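Visit report: Clundside student robotics workshop, July

The Clundside workshop occupies a converted teaching room on the first floor, reached by the goods lift or the back stair. I attended the afternoon session, which started at 2 pm. The group is building a table-clearing arm as its entry for the Rarero student competition, and the project has been running since the autumn term.

There are six students in the group. Four write software and the others handle mechanics and wiring. Their supervisor, Gayan Sheikh, teaches control engineering and keeps out of the code unless asked. The arm came as a kit from Hatoteck. The students have replaced the cable routing and printed a new bracket for the wrist camera, the third version of that part. The first two cracked at the screw holes.

The competition task is to clear a table of household items and put each one in its assigned place. Crockery is allowed, and a dropped piece costs more points than a missed one. The group has therefore put most of its time into slow, repeatable grasps. Teams are free to choose their own training items within a size limit, and this team went to a charity shop for some of theirs.
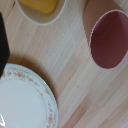 Does the arm need to know in advance where each item will be?
The starting positions are changed before every run, so the software has to find each item from the camera before it plans a grasp.

Training data is gathered by hand. One student guides the arm through the movement with a leader unit while the software records joint angles and the wrist camera together. At the time of my visit the group had 1502 recorded runs, of which 924 had passed checking. Runs are rejected for dropped frames, a wrong label or an operator hesitating too long over the grasp. Mr Sheikh considers the rejection rate too high and has asked for a shorter recording checklist.

Plates give the most trouble. With a flat plate there is little clearance under the rim, and the fingers have to come in low and at a shallow angle. A cup can be taken by the wall with one finger inside. For bowls the group uses the same grasp as for cups with a wider opening, and results vary with the depth of the bowl. Soft items are handled with a lower closing force, set by a separate value in the configuration file.

The other recurring problem is the view at close range. The wrist camera has a fixed focus, and once the gripper is near a surface the picture holds very little the software can use.
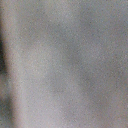
Dwynwen Probert
Visits Secretary, Nanayakkara Engineering Society

Two remedies are being tried. The first stops using the camera below a set distance and completes the grasp from the last good position. The second adds a fixed camera on a post beside the table. The post camera keeps the whole working area in view, but its calibration shifts whenever the table is knocked, and the table is on castors. I suggested locking plates for the castors. These had already been ordered.

Safety arrangements were adequate. The stop button is within reach of the operator's chair, and the speed limit is set in the controller, where the students cannot change it without the supervisor's password. Eye protection is worn at the bench for drilling and soldering.

Members wishing to join the next visit should note that the lift takes four people and that there is no parking on the Clundside site after 4 pm. Questions about the recording software should go to Mr Sheikh, who has offered to send the group's file format notes on request.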